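Monday, trip desk notebook

Spent the morning on the Buenaventura itinerary. The whale-watching leg still runs 12 days end to end, and two of those are mostly spent in transfers. Moved the second night at the Dalla guesthouse to the front of the trip, so people get a proper sleep before the boat. Fonell's boat leaves at 7 a.m. and they won't hold it.

Ran the price builder again with the new room rates. It now gives 743 per person sharing, before flights. The old sheet had the park fee in twice. Took one out and saved the sheet under the same name, so throw away any printed copies.

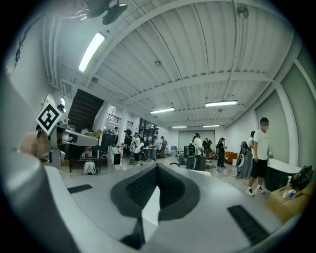
Still open is the single supplement. Dalla quoted 124 for the full stay, but their email reads as if breakfast is extra for singles only. Wrote back to ask. If that is right, we should put breakfast in the price for everyone and stop splitting it.

Went through the 46 feedback forms from the March departures. Most complaints were about the long lunch stop on the road down. Several people wanted a free afternoon in town instead of the second craft market. I'd drop the market. Jastell can use the van that afternoon for luggage.

To do:
Get the boat times from Fonell in writing
Redo the packing list, rain jacket at the top
Check the map page, the ferry pier is marked on the wrong side of the bay
Call Jastell after 3 p.m. about the second driver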